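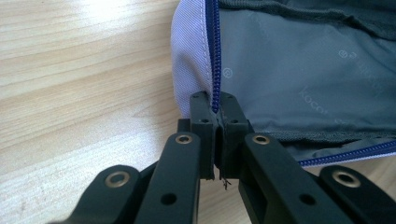
*Entry by Corina Zamfir. Last revised 28 Jan 2020, with corrections from Miłosz Wasilewska.*

**Zip (on bags and pouches)**

A zip, or zipper if you grew up with American telly, is two strips of cloth tape with a row of teeth or a coil along the edge of each, and a slider that pushes the two rows together or pulls them apart. I've been looking after the fastenings pages of the Garham Household Encyclopedia for a while now and zips get more letters than buttons, poppers and hooks put together, so this entry is a long one (sorry, Miłosz!).

I'm sticking to zips on soft bags: wash bags, pencil cases, lunch bags, the pouch your chargers live in. Coats and trousers have their own entry under *Zip (clothing)*, and tents are under *Camping*.

## Parts

The *tape* is the woven strip that gets sewn to the bag. The *teeth* may be metal, moulded plastic or a continuous *coil*, and coil is what you'll meet on most soft bags because it bends round a corner without complaining. You can see it on the lavender bag, where dark blue coil runs between the outer cloth and a grey lining, with a line of stitching following it on the lavender side.

The *slider* is the bit that moves, and the *pull* is whatever hangs off it for you to hold. *Stops* are the little blocks at the ends that keep the slider from running off. On a home-made bag the stop is quite often just a few fat stitches, and that does the job perfectly well.

## How it sits in the bag

On a lined bag the tape is sandwiched between the outer and the lining. Makers like a contrast here, and I do too. Blue on lavender is lovely, and it has a practical side, as you can find the opening in a dim bathroom or at the bottom of a rucksack.

Linings tend to be something smooth and synthetic, so crumbs and spilt talc wipe off. They're also where a maker likes to put its name: the lavender one has "koco" printed on the grey at a slant, with little ringed marks dotted near it. Smooth linings do wrinkle and creep towards the teeth, though, and a lining caught in the slider is far and away the commonest zip trouble I hear of. A second row of stitching, sewn a little way back from the coil, holds the lining flat. My old Lamont wash bag has one and it hasn't snagged in almost eight years. My Cetov pencil case has none and it snags every single time I'm in a hurry.

## Opening and closing

Hold the tape at the end of the zip with one hand and draw the slider away with the other. That's really all there is to it, but people will grab the bag by its middle, and then the whole thing bunches up and the slider jams. Pinch the very end, where the tape is stiffest, and keep it taut.

Going round a curve, slow down and follow the shape of the bag. If you pull straight across a corner, the coil can pop open behind you.

## Common faults

**Lining caught.** Don't yank! Back the slider off the way it came while easing the cloth out sideways. It might take two or three goes.

**Stiff running.** Rub a candle stub or a dry bar of soap along the coil, then run the slider up and down. Miłosz swears by pencil lead, which works nicely on black zips and leaves a dreadful smudge on pale ones.

**Coil splits behind the slider.** The slider has usually spread with wear. Give each side a very gentle squeeze with pliers, near the back end. Squeeze too hard and it won't move at all, and then you're buying a new one.

**Frayed tape end.** Trim it, then oversew it in matching thread. I used to melt the ends with a match until I singed a perfectly good bag last April.

## Cleaning

Close the zip before washing, and turn the bag inside out if the lining's the grubby part. Grit in the coil comes out with an old toothbrush and soapy water. Let it dry fully open, away from the radiator.

## Local usage

In Drollville they still call any zipped pouch a "snicket bag", and two readers there have written to tell me it's spelt with one T. I've checked my spelling above and it stays as it is.

*See also:* Drawstring; Lining; Pencil case; Popper; Wash bag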